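Print this page | E-mail this page

Storing onions and potatoes without a cellar

Syafiqah Kwok
We went a bit wild at the farm stand in Mukthorpe and came home with around 40 pounds of potatoes and a big sack of yellow onions. No basement, no garage, just a hall closet and a kitchen that gets sun all afternoon. Last July I lost half of what I bought to sprouts and mush. How do you keep yours going?

Tharushi Paul
Oh, I love this subject! The hall closet is your best friend. Potatoes want dark and cool, and they want air, so get them out of any plastic bag the minute you're home. I use baskets with rows of holes in the sides and never fill them to the top. Brush off the dirt but don't wash anything – water is what gets you the mush.

Keep the onions somewhere else entirely. Mine hang in the laundry room in old tights with a knot between each one, and my last two braids made it all the way to spring. Go through everything every week or so and eat the soft ones first (soup!). 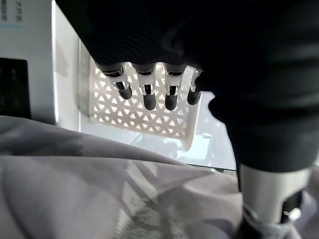 Kamarul Chong
Fridge. Works fine for me.

Edith Tamayo
Please not the fridge for raw potatoes, Kamarul! They turn sweet and go very dark when you fry them. Cut onions, sure, in a jar with a lid.

Tharushi covered most of it. I'd add a sheet of newspaper over the top to keep the light out, and I'd set aside any potato with a nick from digging and cook it within two days. If there's still too much, mash freezes beautifully – I scoop it onto a tray, freeze it hard and bag it up. Fried onions freeze well too, and the whole house smells wonderful while you make them.

Print this page | E-mail this page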